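Preparing a Room for a Robot Arm Demonstration: Tips from the Brernthorpe Open Day

These notes come from the Brernthorpe open day in December, where a small mobile arm was shown picking up household items in a furnished room. Devendra Pant ran the afternoon session and answered questions between runs. Most of what follows applies to anyone hosting a similar demonstration in a living room, clubhouse or workshop. Some of it applies to robot vacuums too.

Floors

Walk the route the base will take and check every change of surface. A carpet edge against tile is the usual trouble spot. Press the edge flat with your palm. If it springs back, fix it with double-sided carpet tape along the full length, not only at the corners. Tape on tile needs a clean, dry surface; wipe with rubbing alcohol and wait 5 minutes.

Short pile is easier on small wheels than long pile. Roll up any rug with a fringe and put it in another room.

Sweep and vacuum before the machine arrives. Hair winds around axles and has to be cut out with a seam ripper or a small hooked blade. Turn the base off and prop it securely before you start cutting.

Glass and shiny surfaces

Clear glass is hard for many depth cameras. A tabletop may be read as a gap with the carpet below it. At Brernthorpe the team drew a keep-out zone on the map for each glass surface and did not depend on the sensors to find it. If you cannot edit the map, run a strip of matte painter's tape around the rim at the height the sensor sees. Remove it the same day. Left for a week in a sunny room, the adhesive stays behind and needs mineral spirits.

Clean glass with a damp microfiber cloth and dry it with a second one. Streaks produce reflections that move as the arm moves.

Cables

Loose cables are a snag hazard for the base and for anyone standing nearby. Run them along the wall where possible. Where one must cross a walkway, use a low rubber cover with beveled edges. Do not run a power cable under carpet. It can overheat and the insulation wears where people step.

Label both ends of every cable before the first visitor comes in. The Jandbridge group used colored tape with a number written on it, and packing up took them half the time it took us.

Checking the gripper

Check before each session:
Fasteners at the wrist and on any bracket. Use the correct driver and stop when snug.
Finger pads. Wipe with a lint-free cloth. Replace if the surface has gone shiny.
The wrist camera lens. Blow dust off first, then wipe.
Travel. Open and close fully with nothing in the jaws.

Keep a written log. Ours has 314 entries and is a spiral notebook with a pencil tied to it. 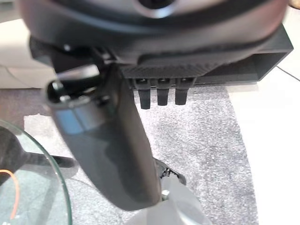
Does the arm need to be recalibrated after it is moved to another room?
Only if it was bumped, taken apart or carried by the wrist. Rolling it on its own base over a flat floor does not normally disturb the joints. Run one slow test pick before the public session and recalibrate if the fingers close off center.

Lighting

Close blinds on the sunny side. Direct sun across the floor changes the picture every few minutes, and the exposure has to catch up. Even, indirect light works best. We set the ceiling panels at Brernthorpe to 3000 K, which looked pleasant but made beige objects hard to separate from the walls. The Vistholm hall used cooler bulbs and had fewer missed picks with the same objects. Do not mix warm and cool bulbs in one room.

Choosing objects

Start with matte, rigid items in a color that contrasts with the floor. Empty plastic tumblers, wooden spoons and boxed tea all work well. Leave clear bottles, wet sponges and anything with a loose lid for later. Weigh each item on a kitchen scale and compare it with the rated payload, allowing for the weight of the gripper itself. Our limit for the day was 2000 grams at the wrist, and the kettle was tested empty.

Visitors

Mark the standing line on the floor with tape, beyond the full reach of the arm in every direction. Keep the stop button with a person who has no other job during the run. Bags go on hooks by the door. Long scarves and lanyards come off before anyone is invited forward to place an object, and the arm is stopped while they do it.

A printed copy of the Agarwal setup sheet is kept inside the door of the supply cabinet. Return it after use.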